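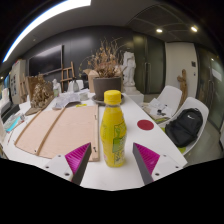
Yellow bottle, cap on, white tabletop.

Is a free-throw app worth paying for, or am I just buying a nicer notebook?

Lesego Maluleke
Posted in Basketball > Coaching and training, June 2025

I play in the Clerelness recreational league, second division, mostly at power forward. I get fouled a lot and I'm poor at the line. Last season I kept no proper record, but our scorer reckons I made a bit over half, and that matches how it felt.

A teammate has been going on about Drillura. You prop your phone behind the baseline, it watches you shoot, and it gives you a make or miss plus a "release score" for every attempt. The free version counts makes and misses. The paid one gives you the release score, a set of sessions to follow and a chart of your elbow angle. The website says users who finish the eight-week plan reach 86 per cent from the line. It doesn't say where they started, how many of them there were or how many gave up in week two, and I wrote to ask and got a link back to the same page.

I did the free trial of the paid version anyway. My release score went up nearly every session. My makes did not, or not so that I could tell. I changed my elbow because the chart said so and had two awful evenings, then it settled back to where I'd been before.

Things I'd like to know from people who have used this or something like it:

Does the release score measure anything that matters in a game? Is there any point in a plan like this if I'm shooting alone in an empty gym, with no one leaning on me and my legs fresh? And if the answer is to save my money, what do I do with the half hour I get on court before training?

I'm not after "just practise more", I've had that from three people already. I can get to the hall twice a week. Next season starts in the autumn and I've got the summer to sort it out.

oldscorer
Accepted by the poster

I used Drillura for one winter and Jondix for part of another, and I kept my own count on paper the whole time, so take this for what it is: one person, 2321 free throws, all in the same hall.

The make and miss counting is fine on both. Drillura lost a few when the ball went through and the net flicked up, and you can correct those by hand. I'd use the free version for that and nothing else.

The release score I don't trust at all. What I think it scores is how much each shot looks like your other shots, and how close that is to some model shooter they've got in mind. Being repeatable is good, I won't argue with that. But you can be very repeatable and short every time. My best score of the whole winter came in a session where I hit the front rim over and over. I emailed them that session and never heard back. If a number goes up while your makes stay flat, I'd ask what the number is for, and my guess is that it's there to make you renew.

As for the 86 per cent, people who finish an eight-week shooting plan are people who like shooting practice. Plenty of them will have been decent to begin with. Without a starting figure it tells you nothing, and you were right to ask.

On your elbow: did anyone who has seen you shoot say your elbow was the problem? If not, I'd leave it alone. I changed mine in December on the app's say-so and spent the rest of the season thinking about it at the line, and that's a horrible place to be thinking about your elbow.

For your half hour, shoot in pairs. Two shots, then run to the other end, then two more. You never get ten in a row in a match, so I don't see what ten in a row proves. The first of each pair is the one to write down separately. Mine were far worse than the second ones, and no app I tried split them out. That gap was the whole of my problem – I was using the first shot as a sighter.

Write down where the misses go as well. Short, long, left, right, one letter each. If nearly all of them are short you're tired or not bending your knees, and you don't need a chart for that. If they're going left and right then get someone to stand behind you and look.

Do it again at the end of training if they'll let you stay on. Those are the numbers that looked most like my match numbers. Mine were depressing but at least I believed them.

I did get better, by the way. I couldn't tell you whether it was the pairs or just shooting that many free throws, and I'd be wary of anyone who says they could tell you about theirs.

haruna_bench

Bit harsh on the apps above. I've had the paid Drillura since it came out and my score is way up and I feel loads more confident, which is half the battle with free throws. Our whole squad at Haruna uses it and we had our best season. You probably didn't give the elbow change long enough, they say to expect a dip. Get the yearly plan, it works out cheaper.

Comment from oldscorer: What's your percentage, in games, before and after?

Comment from haruna_bench: Don't have it to hand but it's definitely up. We won more close ones

Comment from oldscorer: You also signed two new guards.

threeinthekey

Only adding one thing. Whatever you do, pick a routine and keep it the same: same number of bounces, same breath, and go. I don't think it matters much which one. I've read people claiming that a certain number of bounces is best and I've never seen anything to back it up. But having one stops you standing there listening to the other bench.

Also ask your scorer for the sheets. If it's like our league they'll show attempts and makes, so you can get your real figure for last season before you try to improve on it. "A bit over half" could be nearly anything over a season, and you might find you had one dreadful night and were all right otherwise.

Comment from Lesego Maluleke: Asked for the sheets, he has most of them. Cancelled the trial and kept the free version for counting. Will do the pairs and the letters and post the numbers here at the end of the summer, good or bad.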